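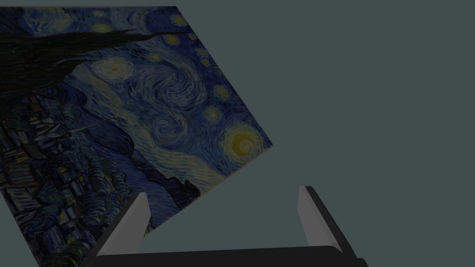
Pornthip Kaewsai wrote in after my last post to ask why anyone would pay for a simulator add-on when there are free ones all over the place, and whether the Castinden scene pack was any good for collecting demonstrations or just for pretty screenshots. Fair question! I'd had it for a few weeks by then and had strong feelings, so this got long.

First, what I was using it for. I'm training a small policy for picking up and moving flat things (boards, trays, panels, big thin stuff that's annoying to grab), and I need examples of a person doing it by remote control. Lots of them. I don't have the floor space for lots of them, so most of mine get made in simulation, with me driving the arm and the wrist view recording the whole time. Castinden sits on top of the simulator and gives you the objects, the surfaces, the lighting and the recorder. I drove it with a Vodus hand controller, which I already owned and will get to.

Setup took an evening. The installer is fine, the license screen is not — it logged me out twice and then told me I had no seats left. Support fixed it the next morning and they were nice about it. After that everything loaded the first time, and it has crashed on me only 2 times since, both while I was swapping textures in the middle of a session, so maybe don't do that.

The part I like best is the surface textures. You can put more or less anything on a panel, and the pack comes with a bunch of paintings, The Starry Night included. I thought that was a gimmick. Then I trained on plain gray panels for a while and my policy fell apart the minute a panel had a picture on it, chasing bright spots in the print like a cat. With the busy prints mixed in, it got a lot better at caring about edges and corners. Swirls, little yellow windows, a big gold moon, all of that is great at teaching a model what to ignore. I now put a painting on about every panel I can get away with.

Lighting is my main complaint. The default is dim! Blues go to navy, dark colors sink into each other, and against the dark gray-teal backdrop a painted board can look pretty gloomy from the wrist. There's a slider, but it's buried in a menu called Ambience, and it goes back to the default whenever you load a new scene. I recorded a whole batch before I noticed. I kept the batch, and some variety in lighting is healthy, but I'd have liked to pick it myself.

The recorder is solid. Start, stop, keep, toss, each on its own button, and you can toss an attempt the second you know you fumbled it. By the end of the first stretch I had 823 attempts recorded and had kept 700. Most of the ones I tossed were me coming in at a lousy angle with a corner pointing off to one side and the fingers nowhere useful. Please keep a few of your ugly recoveries, by the way. My first model had only ever seen clean approaches and had no idea what to do when it drifted.

Playback is where I lost some love for it. You can scrub through one attempt at a time, but there's no way to look at 400 of them as a grid and spot the weird ones. Wikance does this really well in their own tool, and I ended up exporting everything over there just to sort it. The export is painless, at least, with wrist view, joint positions and finger opening all lined up in time. I checked a handful by hand and never caught them drifting apart.

About the Vodus controller, since people always ask: comfy, light, a little twitchy at the end of the trigger. When you're closing two fingers on a thin board that twitch matters, and you can see it in the data as a tiny jump right before contact. I turned the trigger curve down and it smoothed out. If you're driving with a keyboard, you can still use the pack, but your motions will come out in stairsteps and so will your policy's.

So, Pornthip, would I pay for it again? Yes, for flat objects and printed surfaces. For mugs and fruit and the usual tabletop stuff I'd stay with the free scenes for now, the selection here is thin and the handles on the mugs are strange. Thaweesak has a competing pack coming in January with soft objects in it, and I've already signed up to try it. If the lighting slider stays where I put it, I'll be easy to win over.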